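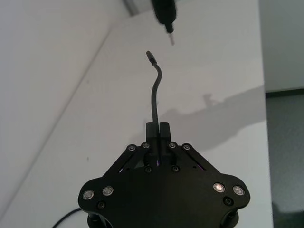

Black cable and connector held upright, with a gap left below the metal pin of the plug-like device above.

Workshop Tips: Handling and Storing Small Cables and Plugs
Bemomov Home Workshop Notes
Updated Apr 22, 2024

Small connectors usually fail at the neck, where the flexible cable enters the rigid head. Most of that damage comes from side loading during plugging and unplugging, and from tight coiling in drawers. The notes below apply to low-voltage leads for chargers, audio gear, bench lamps and similar items. Mains cords with damaged insulation should be discarded.

Before mating
Disconnect the supply. Look into the socket under a bright light and remove lint with a dry wooden toothpick. Wipe pins with a lint-free cloth and a little isopropyl alcohol, then let them dry fully. A pin that is slightly bent can sometimes be straightened once with smooth-jaw pliers. A second bend at the same point generally breaks it.

Alignment
Bring the two parts onto one axis before they touch. Leave a visible gap, check from the front, turn the work 90 degrees and check again. A flexible lead seldom stands straight by itself, so support it close to the head and correct the angle there. Push along the axis only. If the parts bind, back off and start over. Do not rock them.

Clamping
For soldering or continuity checks, hold the lead in a small vise with flat, parallel jaws. Tighten until the cable no longer slides, then stop. Visible flattening of the jacket means too much pressure. Bare steel jaws should be lined with scrap leather or 2 turns of masking tape. The Wodon bench clamp sold with rubber pads needs no lining.

Coiling and storage
Follow the natural curve of the cable and alternate over and under loops. Thin leads take a loop the width of a hand. Secure with hook-and-loop ties; wire twist ties cut into soft jackets over time. Do not wrap a lead around its power adapter.

A shallow drawer divided into 16 compartments holds the leads of an average household, one type to a compartment. The Lozano insert fits most kitchen drawers and can be trimmed with a utility knife. Label both ends of any lead longer than a yard.

Sorting
Test every unlabeled lead once a year. July works well in a garage, when the bench is dry. The shared tool room at Greltdale went through 177 leads this way and now keeps spares in 2 bins, tested and untested. Take failed leads to electronics recycling.

Related pages: Drawer dividers | Cleaning battery contacts | Replacing a lamp plug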